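Erwood opens Clivelbridge workroom to anyone with a cluttered shelf

Tidying sessions begin in July, and tea is included
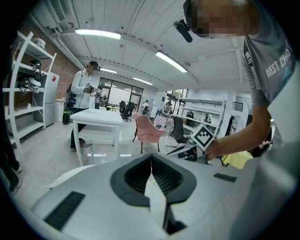 What do people do at a tidying session?

They bring a box of their own muddle, sort it at a shared work area, and take home whatever they still want. Erwood supplies the shelves, the labels and a certain amount of gentle pressure.

Erwood, the home storage firm based in Clivelbridge, is opening its workroom to the public this summer after several years of using it mainly to argue about shelving. The room has a brick wall section, a white metal shelving unit, a white fridge and chairs for those who need to sit down and think about what they own.

The sessions grew out of a trial last winter, when 40 households were asked to sort one shelf at home and report back. Most managed it. Several reported that they had moved everything to a different shelf, which Erwood has agreed to treat as progress.

Each session lasts 2 hours and is split between sorting and putting away. Cables come first, as they take the longest and cause the most bad feeling. Headsets, straps, chargers and other things with trailing ends are dealt with next, followed by cloths, bags and anything soft enough to have been stuffed behind something else. Paperwork is not covered. Erwood tried paperwork once and the session ran until quarter past nine.

The method is a plain one. Open shelves are used throughout, on the grounds that a cupboard door has never made anyone tidier. Bulky items get a space of their own, and nothing goes back on a shelf until its owner can say what it is for. "In case" is accepted as an answer up to 5 times per person.

The course notes were written with Birnano, which makes storage labels and holds firm views on where they should be stuck. Arruda, the bakery across the yard, will provide buns. These are to be eaten before the sorting starts, following a complaint about crumbs in a box of adaptors.

"We expected people to want advice on folding," said a spokesperson for Erwood. "They wanted to know if they could throw away a lead that fits nothing in the house. We have told them they can. A few have asked for this in writing."

There are 50 places in the first run, spread across the month. Visitors should bring one box, no larger than they can carry up a short flight of stairs, and shoes they don't mind standing in. Items left behind will be kept for a month and then passed on, apart from single gloves, of which the workroom has enough.

Places can be booked at the Erwood front desk in Clivelbridge between 10am and 4pm. Members of the press are welcome to attend and may bring a box.

Ends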